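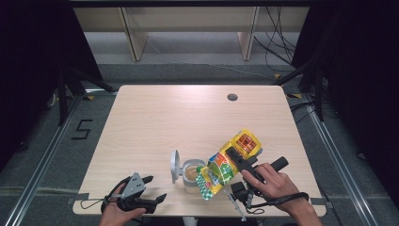

Re: [Simthorpe-traffic] Sunday closure, Vavwood Road

From: Macarena Bustos
To: Simthorpe-traffic list

Uriel Lucero wrote:
> The county page still shows Vavwood Road shut in both
> directions between the Dastelwood turn and the bridge. I drove
> it at 6.40 this morning and the northbound lane was open under
> stop/go boards. Which is right? Also, is the bus on diversion
> or not? The stop at Tapia Lane has a notice with no date on it.

Both were right at the time of writing. The northbound lane was released at 6.15 and the page is only refreshed on the hour, when the desk is staffed.

Position as of 11.30:

Northbound: open, stop/go boards, 20 mph through the works.
Southbound: closed from the Dastelwood turn to the bridge. The lorry was recovered overnight but the parapet took a knock and 3 panels are out. The inspector wants a second look before any load goes on that side.
Footway: west side only.

The diversion is signed via Tapia Lane. Please note the weight limit there has not been lifted. Santino Ojeda reports two artics turning round at the junction before eight, so the advance sign at the roundabout is either missing or facing the wrong way. I have passed that on.

On the bus – the 447 is diverted southbound only. Northbound it runs its normal route and serves all stops. The notice at Tapia Lane refers to the gas works in January and should have come down.

Diesel on the carriageway: the first message on this list said 2,000 litres. The figure in the incident log is nearly 100. Could whoever maintains the archive add a correction under the original post, as it has been copied elsewhere.

No injuries were logged other than the driver's, who was treated at the roadside.

Next update when the inspector has reported. Patricio Riquelme has the desk from two o'clock, so send sightings to him with a time and direction of travel.

Macarena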